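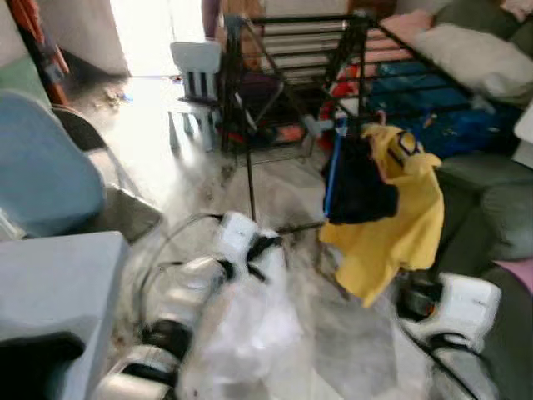

Redum cell: setup and upkeep of a two-arm laundry unit
Project report, second half
Author: Miroslava Rusnák
Supervisor: Lutz Rothe
Handed in 2023-04-13

1. What the project was

Get one two-arm unit running in a lived-in room and keep it running. Not the learning side, another group has that. Mine was mounting, cables, grippers, zero positions, the log book. The unit is called Redum in the log so I use that here too. Both arms white, dark bands at the joints. Task in the room is picking up clothes and soft stuff near a folding drying rack.

Started in November with the unit in pieces at Trastitz. Moved to the flat at Prorthorpe once it could hold its own zero overnight.

2. Setup

Order that worked in the end:

Base down first, wheels locked, then check it doesn't rock. Floor in the flat looks flat and isn't.
Arms on, four bolts each, finger tight, then torque in a cross pattern.
Power before data. I did it the other way once and the left controller came up with no address.
Home both arms with the grippers OFF. Then fit grippers, home again.
Run the slow sweep with one hand on the stop button.

The rack goes in front, in the middle, sofa to the right. Rack feet should not move between runs but they do, every time somebody takes a towel off it. We put tape under the feet, tape came up when the floor was mopped. Gave up on tape. Now the rack position gets measured at the start of each session and typed in, takes two minutes.

3. Cables

Most of my time went here. The left arm has a thin black cable that loops over the top of the casing. Too short a loop and it pulls at the elbow when the arm reaches forward and low. Too long and it hangs down and catches on the rack rail. Final length is the short one plus 200 mm. Clip at the shoulder only, no clip at the elbow (tried it, clip cracked the first afternoon).

Anything that runs along the floor is worse. It ends up under clothes and then the gripper picks up cable and cloth together. Proper fix would be a cover strip or taking it round behind the sofa. Neither done yet. For now we look before every run and drag it clear by hand.

4. Grippers

Fingers wear on the inner pads. New pad is matt, worn pad goes shiny and starts letting go of thin cloth. Heavier things still hold fine, so you don't notice from the grip test with the foam block. Use a thin T-shirt for the test instead.

Plastic bags are the bad case. See-through, soft, and the floor shows through them, so the depth reading is often the floor and not the bag. The arm goes down too far and the finger tips press on the floor. That is what bent the left finger bracket. Straightened it in the vice, held for a while, then replaced it with one from Zelenák which is thicker at the root. I also set a floor limit in the controller, so the fingers stop short even if the target is wrong. It means flat bags sometimes get missed. Lutz Rothe thinks the limit is too careful and he may be right but I had only one spare bracket left.

5. Faults logged

2,393 cycles in total from first run in the flat to the last one before this report. 241 entries in the log, though a lot of those are just "restarted, fine". The ones that mattered:

Left arm zero drifts after a long stop. Cause was a loose bolt at the base, third one round. Torqued again, marked with paint pen.
Right gripper slow to close. Fluff in the slide. Brush it out, dry, no oil. Oil makes it worse, see entry from the week before.
Controller drops out when both arms lift at once. Supply was on a shared extension lead with the kettle. Own socket now.
Gripper opens by itself. Happened 2 times, never found why. Connector reseated, not seen again, but I would not call it fixed.

6. Routine now in use

Start of session: look at cables, clear the floor in front of the base, measure rack, home, slow sweep, T-shirt test.
End: park both arms low, power off at the wall, brush the slides, write the log even if nothing happend.
Weekly: bolts, finger pads, shoulder clip.

Strong light from the doorway is a problem for the cameras, the floor in front of it washes out. We tried a curtain, which got in the way of people. Exposure is set by hand at the start, ok on most days.

7. Left over

Floor cables, as above. Spare pads to be ordered, part number is inside the lid of the tool box. The rack measuring should realy be done with markers on the frame, I have printed some but not stuck them on. Whoever takes over gets the log book and the paint pen. Please use a different colour from mine so you can tell whose mark it is.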